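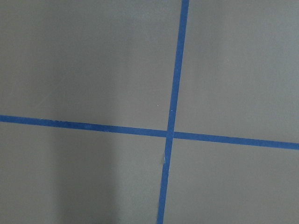 Tape tips for the arm bench

Notes from the Woltuvard shared workshop, Omeo bench

These tips come from building a small desktop arm on a shared bench, where the table gets used for other jobs between sessions and nothing can be bolted down for good. Most of them are about marking the work surface so you can find the same spot again next time. They should work for any small arm, kit or homemade.

Use painter's tape for the cross

Blue painter's tape is the best thing we have found for marking a center. It peels off clean after a few weeks, you can see it well against a gray top, and a camera picks out the edge without much trouble. Masking tape left gum behind when we forgot it over January. Electrical tape stretches as you lay it and then creeps back overnight, so the line moves.

Wipe the surface with rubbing alcohol first and let it dry. Lay the long strip in one pull, stuck down at the far end, with your free hand holding the roll low and tight. Then lay the second strip over it. Rub both down with the edge of an old plastic card, working from the crossing outward.

The cross does not have to be square

People spend too long on this. If you only need one point, a cross that leans a few degrees marks it just as well. Pick one corner of the overlap, write down which one, and use that corner every time. We use the upper left as seen from the operator's chair.

If you need the directions of the two axes as well, tape alone is not good enough. Clamp a steel rule along the front of the bench, measure back from it at both ends of the strip, and draw a fine pencil line on the tape. A 3-4-5 triangle will check the corner. Ours is 40 cm, 30 cm and 50 cm, which fits the bench and is easy to read off a tape measure.

Where the tape is double, it is higher

The crossing is two layers thick. You will not notice it by eye, but a probe or a fingertip set to just clear the table can catch on it. Set your table height on bare surface a few centimeters away from the tape, never on the cross itself. The same goes for wrinkles and lifted edges. A small crease can be pressed flat with a fingernail. If it comes back, replace the strip.

Brush the bench before every run

Keep a soft paintbrush hanging by the power switch. Lint and sanding dust show up as pale dots on a gray surface, and a simple blob finder will happily report them as parts. Our first sorting program, Uzor, kept going after a crumb. We now ignore any blob smaller than 20 pixels, and we still brush.

Deal with shadows early

Overhead light throws the arm's own shadow on the table, and the shadow moves when the arm does. Soft shadows are worse than they look, because the gray under them can drop far enough to upset a fixed threshold.

Two cheap lamps, one on each side and aimed at the ceiling, help a lot. So does closing the blind. If you can, tune the color settings at the time of day you plan to run. We tuned at 4 in the afternoon and wondered why everything failed after supper.

For finding the tape, look for blue and leave brightness out of it as much as your software lets you. The same strip will be brighter at one end and duller at the other under almost any lamp.

Checking that the arm comes back to the same place

Send the arm to a point above the cross, lower it, and mark where the tip lands with a sharp pencil. Send it home, then back again. Do that at least ten times. We did 242 passes over one long evening while waiting for glue to set on the Zollport case, and that was more than anyone needs. The marks sat in a patch some 4 mm wide, and most of the spread went away when we tightened the set screw in the shoulder.

Use a new bit of tape for each test and stick the old one in the notebook with the settings written beside it. It is a handy record and takes no room.

Before you leave a shared bench

Leave the tape down if you are coming back within the week, and put a note on the bench lamp saying so. Otherwise take it up. Pull slowly, folding the strip back flat over itself. If it starts to tear, warm it with a hair dryer on low for a minute and try again from the other end.

Old tape gets brittle near a window. If the roll has been on the sill all summer, buy another one.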